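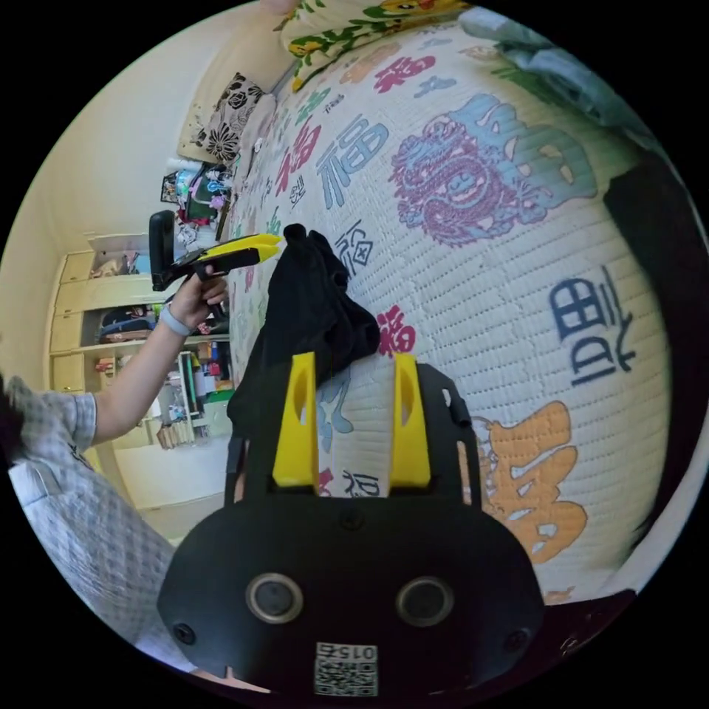

Crumpled black cloth item on the quilted bedspread. Shelving unit behind.

May 2023

Bedroom, folding station. Dark garments again, continuing from the February list. Surface is the white quilted cover with the printed characters and the dragon. Kept it on: the quilting stops thin fabric sliding when a corner is pulled. Drawback is that the pattern makes a poor straight edge, so fold lines were judged against the garment's own seams.

Procedure as Elikem Kwofie wrote it up: drop the item in a heap, find two corners, lift, lay flat, fold in half, then in thirds. Black fabric is slow at the second step as the folds hide one another. Allow up to 9 attempts before resetting the heap.

Shelves: clothes stay at middle height, folded things above. Lower shelves are too full of small boxes to take anything more - leave alone until Elikem Adjei has sorted them. Ref. 2809 in the Weto log.

To do: try a plain sheet over the cover, same garment, 5 repeats. Check whether stack height should be limited to 4.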